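Search the magazine Search
3 shares
2 comments

Please Read Carefully Before Use

The instruction manual is on its way out. The people who wrote them would like a word, in several languages

The booklet for the Cinus bread maker runs to 169 pages and devotes two of them to bread. The rest is warnings, a guarantee, the warnings again in Hungarian, and a drawing of a child being kept away from something by a large arrow. I have owned the bread maker for years. I have never got beyond the page where it asks me to identify the parts, one of which is labelled "body (not supplied in some models)".

I used to think nobody had written this. I assumed manuals came out of the same machine that made the polystyrene. Then, at a wedding, I was put next to Lucrezia Marchetti, and when I asked what she did she said she had written the booklet for the Piletti steam iron, and I laughed, and she waited for me to stop.

Marchetti spent most of her working life on irons. Before irons there were hairdryers, which she remembers as a sort of golden age, because a hairdryer has very little to explain. An iron has water in it. Once water is involved the lawyers come, and when the lawyers have been, a sentence that used to say "fill the tank" says "fill the tank only with the appliance disconnected from the supply, upright, on a stable surface, and not under the tap". She fought for "not under the tap" to go first. She lost. She is still cross.

"Everybody fills it under the tap," she told me, over what was by then the cheese. "I fill it under the tap."

What she wanted, she said, was to write one booklet that somebody read in order. Her own mother kept every manual she was ever given in a biscuit tin and had read none of them, though she would not let anyone throw them out. My parents had a drawer. You probably had a drawer too, or a shoebox, or a plastic wallet hanging off a nail in the cupboard with the boiler. It held the papers for a video recorder that had long since gone to the tip, and an Allen key, and the Allen key was the only thing in there that ever got used.

The drawer is emptying. Open a new box today and you will find the appliance, a leaflet of safety notices printed in the size of type once reserved for the ingredients on chewing gum, and a little square of black and white to point your phone at. The square takes you to a website. The website would like to know about cookies, and then what country you are in, and then the model number, which is on the underside of the thing you have just plumbed in.

Archana Kashyap has views on the square. She was for a long time the English-language editor at Katiyar, who make ceiling fans, and she now teaches evening classes in plain writing to people who draft letters for councils. She does not miss the paper. She points out that the paper was mostly Portuguese to the person who wanted Danish, and mostly Danish to everyone else, and that a lorry had to drive all of it up the motorway.

"But a booklet ends," she said. "You could hold it and see how much trouble you were in."

Her complaint is about finding things. In a booklet, the answer to why the fan is clicking sits near the back, under a heading that says something like If The Fan Clicks. You may flick past it twice, but it stays where it was. On the website there's a search box, and if you type "clicking" you are offered a newer fan. Kashyap has tried this on her old employer's site and on its rivals', on wet Sundays, the way other people do the crossword.

She is proudest of a sentence from her second year at the firm. The draft that reached her desk read: "In the event that abnormal audible phenomena should be perceived during rotation, use should be ceased." She sent back: "If it makes a strange noise, turn it off." It came back to her with a note asking whether "strange" had been tested with customers. It had not. It went in anyway, during a week when the man with the note was on leave, and it was still there when she left.

There is a small trade in the old ones, as there is in everything. Guido Pace runs a stall on Saturdays in a covered market, between a man who sells phone cases and a woman who sells olives, and he deals only in manuals. Cars are the respectable end of it. A handbook for a saloon that was dull when it was new will fetch more than the radio out of the same car. Below cars come sewing machines, which people really do still use, and below those, in banana boxes, comes what Pace calls the kitchen.

I spent a happy hour in the kitchen. There was a booklet for an electric carving knife with a whole dinner party on the cover, everybody in orange, looking at the knife. There was one for a Jorden yoghurt maker that opened with a letter from the managing director. He congratulated me. He said that he and his wife ate the yoghurt themselves, most mornings, with plums. No managing director has told me anything about his plums since, and I think relations between us have suffered.

That tone lasted longer than you'd expect. The older booklets take it for granted that you are clever, a bit nervous and dressed for the occasion. They include recipes. They tell you how to take the back off, and what you will see when you do, and which screw is a devil. Some time after that the back stops coming off, and the booklet starts telling you that there are no user-serviceable parts inside, a phrase that has the ring of something said through a letterbox.

Pace put me on to Mihret Berhe, who buys from him now and then and has never, as far as he can tell, owned any of the appliances. Berhe is a translator. She mostly does contracts, for the money, but she started on manuals and collects the bad ones, with real tenderness. She will not have them sneered at. A bad translation, she says, is nearly always somebody given a spreadsheet of loose sentences on a Friday, without the pictures, and asked to have it back by Monday. "Close the lid" may be an order or it may be a description of a lid that is near. You cannot tell from a spreadsheet. She once turned in a page about a pressure cooker in which the lid was, all the way down, near.

Did anyone write in?

"It was in the Swedish section of a cooker sold in Malta," she said. "I think I got away with it."

She showed me her favourite, which concerns a garden hose and which she keeps in a clear sleeve. The last line on the last page reads: "Now you are ready for to be wet." We both looked at it for a while. It has the great merit of being true, and I have had worse advice from people with better grammar.

So what replaces them? Videos, chiefly. If you want to know how to change the belt on a tumble dryer you no longer ask the firm that made it. You ask a man in a fleece who has filmed himself doing it in a utility room, and who starts by saying hello to his subscribers and then tells you about his knee. He's very good. He is better than the booklet ever was on the matter of which screw is a devil. But he can't be read with wet hands at the bottom of a page, and the bit you need is always just behind the bit you have dragged the little dot to.

My own drawer I have kept. I went through it for this article, meaning to be ruthless, and threw out a guarantee card and a dead battery. The bread maker's booklet stayed. I read the two pages about bread, for the first time, standing up. I had been putting the yeast in wrong.
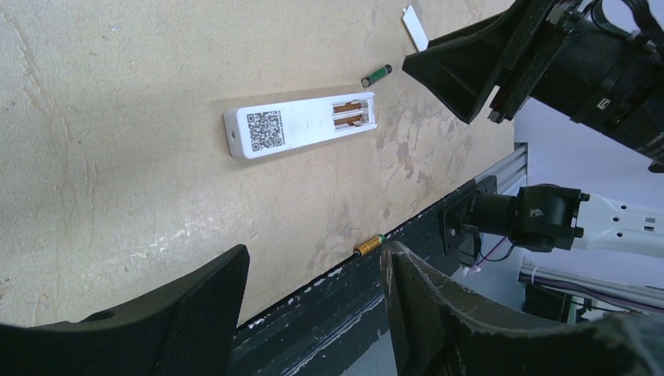
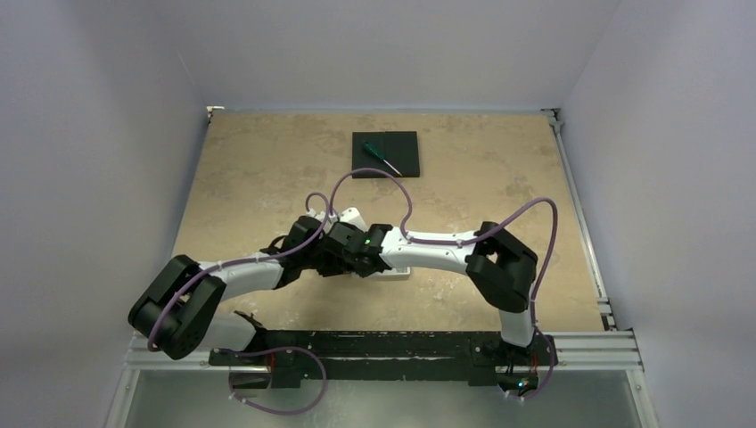

Turin, 4 July 2024

Gemma Carbone still writes them, on paper, for a living. She has a desk by a window and a shelf of other firms' booklets, with slips of coloured card sticking out where somebody has put a thing well. She reads those bits aloud to visitors. Her work now goes out twice, once as a thin leaflet and once as whatever is on the far side of the code, and she writes the leaflet first, on the grounds that it is the one that will still be in the box when the website has been redesigned.

She has noticed where the codes end up. They go on the back of a remote control, or the bottom of a kettle, or the side of the fridge that faces the wall, and there is a line in her leaflets telling you where to look. It used to say "see rear of unit". She has got it down to "turn it over".

I asked if she thought people read it. She said her husband had rung her at work that morning to ask how to stop the oven beeping. She wrote the booklet for that oven. It was in the drawer beside his knee, and the answer was under If The Oven Beeps.

"What did you tell him?"

"Turn it off at the wall," she said, and went back to her leaflet, where she was having trouble with a hinge.

More from this section
The long, slow death of the spare button
Who is still buying trouser presses?
In praise of the airing cupboard
A short history of the bit of string
Letters: your drawers, September issue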